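Midano Opens Orders for the Jillico Wrist-Camera Gripper Kit

Print this release | E-mail this release

Midano is now taking orders for Jillico, our bolt-on gripper and wrist-camera kit for small robot arms, with the first boxes going out in April. I'm Weronika Nowicki, I run product here, and I asked if I could write this release myself, partly because I've spent so long with the thing on my desk that I'd be annoyed to see anyone else describe it!

Jillico is a two-finger gripper with a small camera tucked in at the wrist, one cable, and a software package called Hodovix that runs on an ordinary laptop. You bolt it to the arm you already own, plug it in, and Hodovix walks you through the setup on screen. If your arm has a standard tool flange you probably won't need an adapter (and if you do, tell us which arm it is and we'll put the right plate in the box).

We built it for the people who kept writing to us after our first gripper came out. A lot of them teach. Some run small shops where one arm does three different jobs in a week, and they were tired of taping a webcam to the elbow and hoping it stayed put. They wanted to see what the fingers were doing, from the fingers' side, and they wanted to save what they saw so they could go over it later. That was pretty much the whole wish list, and it kept us busy for a good long while.

The camera took the most arguing. We tried it high, we tried it off to one side, and for a few weeks we had it on a little stalk that everybody hated. Where it ended up, it looks out between the two fingers, so the part you're picking stays in view from the approach right through the lift. You don't have to work out which way is left every time the wrist turns, and our support inbox got noticeably quieter once the test units were switched over.

The fingers are our own. They're curved on the outside and they come off with a quarter turn, so swapping to a longer pair is a job you can do while the coffee's brewing. Grip force is set with a slider in Hodovix. Start low. I mean it – I have flattened more foam than I'd like to admit by being in a hurry.

Before we opened orders we left a test unit picking and placing for 3000 cycles on its original fingers. It finished, the fingers went into a drawer with a label on them, and I still take them out to show visitors. We also sent kits to our friends at Ezzat, who set up training benches for technical colleges, and asked them to be as rude as they liked. They sent back a long list. The cable clip has been redesigned, the status light is dimmer, and the quick-start card no longer assumes you know what a tool center point is. Thank you, Ezzat, even for the comments about the old clip.

If you've never used a wrist view before, my advice is to start with plain blocks. They have flat sides, they don't roll away, and it's easy to tell if you've grabbed one crooked. Go slowly, watch the laptop, and nudge the arm over until the block is centered between the fingers before you close them.
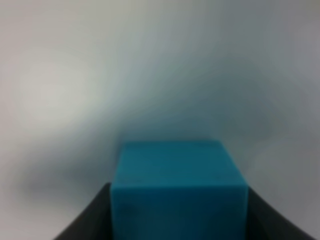

Once that feels easy, move on to the awkward stuff: bottle caps, bagged screws, anything with a handle. Hodovix saves each pick as its own clip with the finger position and grip setting alongside, and you can sort by any of them. Teachers have told us the clips are what their students end up crowding over, and I can see why, it's fun to watch your own mistakes up close.

Every kit comes with the gripper, the camera, the cable, 2 pairs of fingers, a set of mounting screws and the quick-start card. Hodovix is included, updates too, and there's no yearly fee. Spare fingers are sold by the pair. If you own our first gripper, your existing power supply will work with Jillico, so leave that box unchecked when you order and we'll take it off the price.

Orders and questions both go through the Midano sales desk. Ask for a demo if you'd like one – I do most of them myself over video, I'll bring the blocks, and you're welcome to send me something strange from your own workbench to try. Schools and colleges should mention it when they write, as there's separate pricing for classroom sets. Repairs are handled in our own shop, by the same people who put the kits together.

Contact: Weronika Nowicki, Product, Midano. Quote reference 1417.

© Midano. All rights reserved. | Contact | Back to top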